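Notebook — Dalgleish room, January
7 min read

Husitach live multitrack, reels to session

Continuing from the previous entry. The Wevitico order is for the full concert, both sets, transferred from the original 2-inch tape and delivered as aligned raw tracks plus a reference stereo mix. The label wants to release it as a live album. The rough cassette dub they have been listening to is fast and missing most of the low end, so they should be warned that the real thing will sound slower and darker than what they are used to.

Tapes came out of the oven yesterday and have rested overnight in their boxes. Edges look even. Slight shedding on the first reel only, and it stopped after the leader. Cleaned heads, guides and rollers before threading each reel. Demagnetized at the start of the day and not again.

Alignment

There are tones at the head of reel one and nowhere else. They are low, mid and high, in that order, with the high tone at 10 kHz. The box label says all tracks were printed at the same level. They weren't. The outer tracks read low at the top, which is normal for edge tracks on a tape of this age, but track five was also low across the board, tones and program alike. Treated that as a level error at the original session and left the repro gain where the neighboring tracks put it. Anyone mixing can turn it up.

Azimuth set on the 10 kHz tone, outer pair against inner pair, then checked by ear on the cymbals of the first song. Moved it a hair from where the tone wanted it. The tone was likely printed on a different day from the show, or with the head warm. Phase between the overheads is better with the ear setting and the hi-hat no longer swims. Wrote both positions on the card inside the machine lid.

For reels two and three there is nothing to align to, so I used the reel one settings and compared the audience tracks. Reel three needed a further small azimuth change. Reel two did not.

Speed

The keyboard player had an electric organ on stage and it gives a stable pitch reference for most of the first set. Against that, the tape plays slightly flat at nominal speed. Checked with the capstan on crystal, so it's the recording and not our machine. The mobile truck was probably on generator power that evening. The hum agrees: what ought to be sitting at 60 Hz comes in a little under, and it wanders during the ballad.

Did not correct speed at the machine. All passes are at nominal, locked to the house clock. Correction will be done once in the session, one ratio per song, using the hum as the guide and the organ as the check. Where the two disagree I will follow the organ. Musicians retune to each other between songs and the guitars are no help at all.

Track list as found

The track sheet in the box belongs to the sound check and not the show. Actual layout, worked out by soloing:

Kick, snare top, snare bottom, hat, toms as a pair, overheads as a pair. Bass DI, bass mic. Guitar left, guitar right. Organ high, organ low. Lead vocal, then a second lead vocal mic used only by the guest rapper in the encore. Backing vocals as a pair. Horns on one track. Turntables on a pair, but the right side is dead until the third song, when somebody evidently found the cable. Audience pair at the end.

The snare bottom is in phase with the snare top, meaning it was either flipped on the truck or never flipped at all and the top mic is the odd one. Kick against overheads says the top mic is right. Flagged in the session notes, not changed in the raw files.

The DJ's tracks are the reason the old dub sounds thin. Somebody ran the turntables into the board without the ground wire connected for the first few songs, and whoever made the dub put a steep low cut on the whole mix at what looks like 200 Hz to get rid of the buzz. It took the bass with it. On the multitrack the buzz is confined to one channel and can be dealt with there.

Hum and buzz

Tried three approaches on the turntable channel, same passage each time (scratch break, second song).

Notch filters at 60 Hz and harmonics. Works on the steady parts. Rings on the transients, audible as a faint pitch after each scratch. Also misses when the speed wanders.

Notches applied after speed correction. Better. The fundamental stays put and the notches can be narrower. Ringing is reduced but I can still find it in headphones.

Subtraction of a modeled hum, built from the quiet passage before the song. Best of the three in the break. Falls down when the DJ touches the tone arm, because the hum changes level and the model does not follow quickly enough. Short edits across those spots, filled by hand from a few frames earlier, sound fine.

Going with the third, after speed correction. The untreated channel stays in the delivery with its own file name. Wevitico's mixer may prefer the buzz to any of this, and on a live hip-hop and organ record I'd have some sympathy.

Urninow plug-in, short evaluation

Had a trial copy of the Urninow separation tool and ran it on the lead vocal track to see if it would pull down the drum bleed. On verses with steady singing, it is usable at low settings. At anything stronger it eats consonants and the reverb from the monitors flutters. On the guest's verse it is no use. He was holding the mic by the grille, so the vocal is all lower mids, and the tool takes the pop of each plosive for kick drum and removes it. The words lose their front edge.

Conclusion for this job: leave the vocals alone. Ride the level between phrases by hand. It took more than 10 passes to get the encore to sit, mainly because the guest moves on and off the mic during the call and response, and the audience mics pick him up from the PA late. Shifting the audience pair earlier was tried and rejected. It tightens the vocal and makes the room sound about the size of a closet.

Reel changes

The truck ran one machine, so there is a gap at each change. First gap falls between songs and only loses applause. The second falls inside the long instrumental. Tape runs off during the organ solo and the next reel starts in the middle of the horn figure.

The board tape would cover this if it exists. Label says it might. Asked them to look. If it turns up it will be two-track at best and at a different speed again, but a bridge of a few bars could be patched and the difference hidden under audience. If not, the options are a crossfade on the downbeat, which loses music, or ending the side there. The vinyl sides would break near that point anyway. I would suggest it but it's their record.

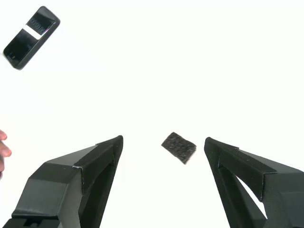 Reference mix, first pass

Done through the small desk, no bus compression, minimal EQ. Purpose is to show what's on the tape, so no samples added to the kick and no tuning.

Notes while listening back on the nearfields and then the big pair:

Bass DI is clean but has no character. Bass mic has plenty of character and a rattle, probably the cabinet grille. Used mostly DI with the mic filtered. The rattle shows up on one note only and can be automated out if wanted.

Guitars are wide and loud in the overheads. Nothing to do about that. Panning them to match their position in the overheads solved most of the smearing.

Organ low track is distorted from the second song onward. Sounds like the mic, or the preamp on the truck. The distortion is fairly even and suits the part. Left as is.

Horns on a single track is a pity. Trumpet is well ahead of the rest. A dip in the presence range helps a little but dulls the section when the trumpet drops out.

Backing vocals are good. Best recorded thing on the reels. They are turned down on the cassette dub so far that the label thought there weren't any on two of the songs.

Crowd noise between songs should stay at natural length in the reference. The stage talk before the encore is long and one-sided, and it names a venue manager in terms that the label will want to hear before deciding anything. Marked the spot. Nothing cut.

File notes

Raw transfers flat, no normalization, one folder per reel. Speed-corrected set in a parallel folder with the ratios in a text file. Repaired turntable channel kept separate. Track names follow the layout above and ignore the box sheet. Photos of the box, sheet and reel hubs go in with the paperwork. Checksums generated on the first drive and verified on the second.

Tail-out winding for all reels at library speed, new hold-down tape, desiccant removed from the boxes. The splice at the end of reel two was remade. The old adhesive had bled onto the next layer and was taken off with a swab.

To do

Ask Wevitico again about the board tape, and about which encore they mean. The set list shows two and the second is marked with a question.

Recheck the speed ratio on the ballad after a night off. The organ drops out for the middle section there and I interpolated from the hum, which may have been optimistic.

Order leader tape. Down to the last roll of white.

Replace the left pinch roller on the machine before the next 2-inch job. It passed today but has a shine on it.

Return the trial license for Urninow or let it lapse. Not worth buying for transfers. Might be worth a second look on studio material with less bleed.

Machine off at 7:10 p.m., tapes back on the shelf, session closed and copied.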